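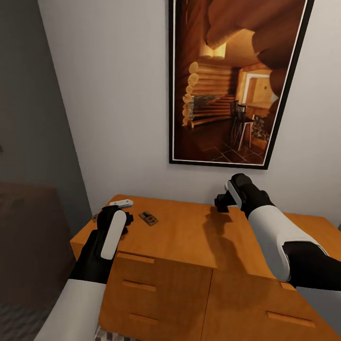

I'm trying to decide on a wall color for the back bedroom and would like opinions from people who have lived with older orange wood. The room faces north and gets weak light until mid afternoon. The floor is beige carpet that has to stay for now. The wall is a pale gray, and next to the honey-colored dresser the two colors seem to push each other the wrong way. The wood looks more orange than it is and the wall looks cold. The trim is flat white and I'm not repainting it. I would like to end up with something calm that doesn't look like a dentist's office.

Options I've thought of so far are a warm white, a green on the grayish side, or leaving the wall and doing something to the wood. My spouse votes for leaving everything and buying a rug.

Budget is $242, left over from the hallway. That has to cover paint, rollers and whatever else.

quarterround
Re: Wall color with honey wood, north room

Green. Orange wood and a grayish green get along well, and you don't have to touch the furniture. Go lighter than you think in a north room. The chip will look too pale in the store and then come out fine on the wall. I did my dining room in a sage from Dando and it's held up to chair backs and a dog.

Don't do warm white with beige carpet. It goes yellow at night under lamps.

pantrymoth
Re: Wall color with honey wood, north room

I disagree on the white. It depends on the bulbs. If the lamps have very warm bulbs in them, every white goes yellow, and so does every green. Change the bulbs first. It costs less than a gallon of paint and you might find out the gray is fine.

What bulbs are in there now?

marlow_bend
Re: Wall color with honey wood, north room

Ceiling fixture has whatever came with the house. The bedside lamp is the soft yellow kind. I hadn't thought of that as part of the problem, so I'll swap them this week.

On stripping the wood, I did get a price from a refinisher in Findport. It was well over what I have for the whole room, and he wanted to keep it until the end of February. So if I do anything to it, I'm the one doing it, in the garage, and the garage is cold.
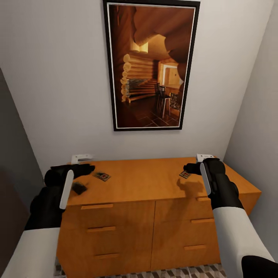 He also said that sanding through the old finish and putting on a matte clear coat would take a good bit of the orange out without stain. I don't know if he was telling me what I wanted to hear. Has anyone here done that and had it come out the way they expected? My worry is getting halfway through the drawer fronts and finding veneer.

quarterround
Re: Wall color with honey wood, north room

Check for veneer before anything else. Pull a drawer and look at the top edge of the front. If the grain on the face carries over the edge, it's likely solid. If there's a thin line where the face stops, it's veneer and you need to be very light with the sander, or use stripper.

The orange is sometimes in the finish and sometimes in the wood. Pine goes orange on its own with age. If it's the wood, you can sand it pale and it will come back in some years. A clear coat with UV protection slows it down.

oldsash
Re: Wall color with honey wood, north room

I'll be the one to say leave the wood alone. People spent the 90s putting that color in every house and then spent the next stretch of time painting it gray. Now they're stripping the gray off. If the piece is sound and the drawers run, the wall is the easier thing to change and the easier thing to change back.

Also, a cold garage is no place for finishing. Water-based clear coat wants it warmer than most garages get in February. It will stay soft and pick up every bit of dust you own.

pantrymoth
Re: Wall color with honey wood, north room

oldsash is right about the garage. I put a clear coat on a bench in an unheated shed and it was tacky for weeks. I ended up scraping it.

I don't agree that wood should be left alone as a rule, though. If you look at something every morning and dislike it, that's a good enough reason to change it.

oldsash
Re: Wall color with honey wood, north room

The original post didn't say they disliked it. It said it looked more orange next to the gray. Those are different problems with different fixes.

gesso_and_twine
Re: Wall color with honey wood, north room

Sample boards. Get two pieces of poster board, paint each one with two coats right to the edges, and move them around the room for a few days. Lean one right behind the furniture at the height where you'd see it. Don't paint squares on the wall itself. The old gray around the square will fool you.

Dandow sells small sample pots, and the people at the counter will tint one lighter if you ask. I've had them do a color at half strength and it was the one I used.

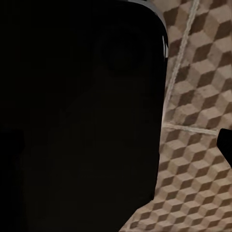 Posted by marlow_bend on 2/22/25

Update with some results. Changed the bulbs to a neutral white in the ceiling fixture and the lamp. It made more difference than I expected. The gray looks like gray now. It had a slight purple cast at night before and that's gone. The wood still reads orange in the daytime but at night it's closer to plain brown.

Checked the drawers. The grain carries over the top edge on the fronts, so they look solid. I didn't pull the top to check the underside.

I made two boards like gesso_and_twine said. One is the Dando sage at half strength and the other is a warm off-white called Sheehan. The green is better in the morning. The off-white is better in the afternoon, when there's some sun on the side wall. Next to the carpet the off-white does go yellow, so quarterround called that one. I'm leaning green but want to see it through a rainy day.

quarterround
Re: Wall color with honey wood, north room

Half strength might end up too weak once it's on all the walls. Color builds up when the walls face each other, so maybe it'll be fine. I'd try three-quarter strength on one more board before buying the gallon.

pantrymoth
Re: Wall color with honey wood, north room

In a bedroom I'd stay with half. You can always go darker with the next coat and it's much harder to come back.

If you're sitting in there in the evening, check the ceiling too. A green wall will throw some color up onto a white ceiling. It doesn't bother me but it bothered my sister enough that she repainted.

marlow_bend
Re: Wall color with honey wood, north room

Good point on the ceiling. I held the board up near the corner tonight and couldn't see any change, but a board is small.

I've dropped the refinishing idea for this winter. What I may do is clean the wood properly. I've only ever used a dry cloth on it. I read that old polish builds up and adds to the yellow.

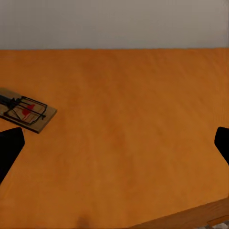 The top: orange tones, with lighter honey patches

Is there any harm in wiping it down with mineral spirits? I don't want to cloud the finish. I'd be doing it with the window open and a fan going.

oldsash
Re: Wall color with honey wood, north room

Mineral spirits is fine on nearly any cured finish. Use a soft white rag so you can see what comes off. Do the inside of a door or the back of a leg first anyway. If the rag comes up brown or yellow, keep going with clean rags until it doesn't. Lay the used ones flat outside to dry and don't leave them in a pile.

Don't follow it with spray polish. A thin coat of paste wax once a year is plenty, and paste wax will be a nuisance if you decide to refinish later, so you could also put nothing on it.

gesso_and_twine
Re: Wall color with honey wood, north room

Dish soap and barely damp water first, then mineral spirits. They take off different things. The soap gets hand grime around the pulls and the spirits get the wax and polish.

For the paint, get the edge right behind the furniture even if you think it'll never be seen. I left a 40 inch stretch the old color behind a bookcase and then moved the bookcase.

quarterround
Re: Wall color with honey wood, north room

Everybody has that stretch somewhere. Mine is behind the fridge.

On budget, one gallon should do the walls twice over in a normal bedroom. Buy a decent 9 inch roller cover and one good angled brush. You'll have money left for the rug.

marlow_bend
Re: Wall color with honey wood, north room

The rug was already ordered without me. It's a blue and rust stripe. I'll put the boards next to it when it gets here and see if the green survives.

pantrymoth
Re: Wall color with honey wood, north room

Rust in the rug will help the wood. What shade of blue?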